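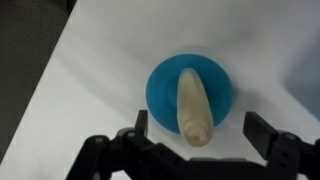 Round blue disc on a white surface.

Komcombe Packaging Claims Table

README, last changed 8 May 2018

What this is

A single table of claims printed on the packaging of small household goods: sink stoppers, jar openers, hooks, lid covers, mats, drawer liners, the stuff that hangs on pegs near the register. Each row is one claim from one package, copied word for word, with a few columns saying what kind of claim it is and whether the package gives a reader any way to check it.

There are 900 rows. Please don't be impressed by that. One chatty package can produce six or seven rows, and a sleeve of plain cardboard might produce one. If you want to say "900 products" in a slide, you have the wrong table.

Files

claims.csv is the table.
claims_notes.txt has coder comments, keyed by row_id. Uneven. Khairul wrote long ones and I mostly wrote "see back of card."
shops.csv lists the 43 shops, by a code letter and number only.
changes.txt is what it sounds like.

Columns in claims.csv

row_id: number, never reused. Gaps are deleted rows.
shop: code matching shops.csv.
item_type: our own list, see below for complaints about it.
claim_text: exactly what was printed, including spelling mistakes and stray capitals.
claim_kind: strength, lifetime, material, cleaning, safety, origin, or other.
checkable: yes, partly, no.
small_print: any text the claim pointed to with a star or dagger. Empty if the star pointed at nothing, which happens more than you would think.
price: shelf price in dollars at the time, no tax.
coder: MB or KO.

Where the rows came from

Khairul Ong and I collected everything in April, on foot, in Ellwood and the strip of stores along the Komcombe road. We went into shops, bought what was cheap, and copied the rest off the peg with permission. Two shops said no and are not in the list. We did not collect from websites. Online listings change while you are reading them and I don't trust a claim I can't hold.

The list of shops was whatever we could reach. It leans hard toward discount stores and hardware stores. There is one department store in there and its packages look so different from the others that I would leave it out of any average.

What "checkable" means, and what it does not

This is the column people will want, so it needs the most doubt. "Yes" means the package gives enough information for a normal person at home to see whether the claim is so. "Holds up to 5 pounds on clean glass" is a yes. "Extra strong" is a no. "Lasts up to 10 times longer*" is a no unless the star leads to something that says longer than what.

It says nothing about whether a claim is true. We tested no products. A row marked yes may be a flat lie, and a row marked no may be a modest description of a very good jar opener. I have already seen one early reader turn "40 percent no" into "40 percent false," and that reader had this file open at the time.

"Partly" is a weak category. I argued for dropping it and lost. In use it became the place for anything the coder was tired of thinking about, and you can see it get more common toward the end of each day's rows. If your result depends on partly, you don't have a result.

Agreement between coders

We both coded the same 60 rows, chosen by shuffling the row numbers. On claim_kind we agreed on nearly all of them. On checkable we agreed on 43. That is poor. We talked through the rest and settled on shared answers, and after that talk we would of course agree more often, so I have not reported a second figure. Anyone who wants a better one should code the rows again without talking to us.

Most of the trouble was with "up to." Khairul reads "up to 5 pounds" as a promise with a limit you can test. I read it as a sentence that can never be wrong, given that zero is also up to five. The table follows his reading. I still think it is generous.

Known problems

Prices are present for 800 rows. The missing ones are mainly from bins with a sign that had fallen off or covered several items. Do not fill them in with the average.

item_type was made up as we went. "Mat" and "liner" overlap. "Hook" includes two things that are plainly clips.

Several brands may share a single factory and a single copywriter. The same sentence about "everyday kitchen convenience" turns up under names that claim no connection, Jurkton and Costeck among them. I can't prove anything from that, and neither can you, but those rows are not independent of each other and should not be treated that way.

The material claims were copied and left alone. If the card says "food grade silicone," the row says so. We have no idea what it was made of.

Translations on the back of a card were skipped. Some of them make different promises from the English side. Somebody with better Spanish than mine could do something useful there.

Uses I would accept

Teaching people to read packaging closely. Practice with messy text. Looking at which words turn up near a star.

Uses I would not accept

Ranking brands. Ranking shops. Any sentence with "consumers are being misled" in it and this table as the only source. Comparing one year to another, when we have one month.

Corrections

Send the row_id and what you think it should say. A photo of the package helps. Please don't send a link to the maker's site as proof of what was printed on the card, since those are two different texts. Changes to claim_text are made only if one of us can look at the package again. Fixed rows are listed in changes.txt with the old value kept beside the new one.

Maureen Bellamy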